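Good Practice in the Demonstration Kitchen: a gallery

Stomau has been recording kitchen tasks for robot learning since April, and in that time we have gathered 2,054 clips, a fair few opinions and one set of house rules that has been rewritten more often than I care to admit. Morven Hepburn asked whether we might put the rules somewhere friendlier than a shared folder, next to the sort of work they are meant for, so I have done my best (and do forgive me if I wander, I am fond of this subject).

The rules are for the people who show the tasks as much as for those who later check the clips. We borrowed the bones of them from the Sallik handbook, which runs to 60 pages and is a good read if you have a long train journey ahead of you. Ours come to 11 points, and the ones about sharp tools and see-through materials are the ones we get asked about most.

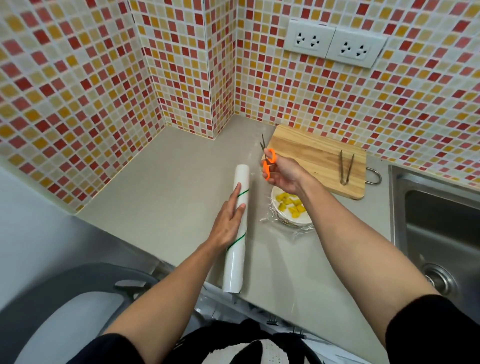

Cling film, scissors and a plate of cut fruit. Rule four: while one hand has the scissors, the other stays on the roll and well clear of the blades.

Craig MacAulay wrote in to say that rule four is fine as far as it goes, but that it ought to say how a clip is labelled when the hand strays. At Nunen they keep those clips and mark them as unsafe, so that they never end up among the good demonstrations, and he would like to see us do the same before we pass 900 more.

I think Craig has a point, and I have added his wording to the draft. Until now our checkers simply set such clips aside, each in their own way, and you can imagine how tidy that was! The new text asks for a plain label, the moment at which the rule was broken, and a second pair of eyes before anything is deleted.

Film itself gets a rule too, number seven. Clear wrap is hard for a checker to follow on screen, so please go slowly, keep it over the counter, and don't rush to the next step while a sheet is still in your fingers.

Comments on the draft are very welcome, long ones included. Draft dated 7/21/24, kept with the Sandhu checklists.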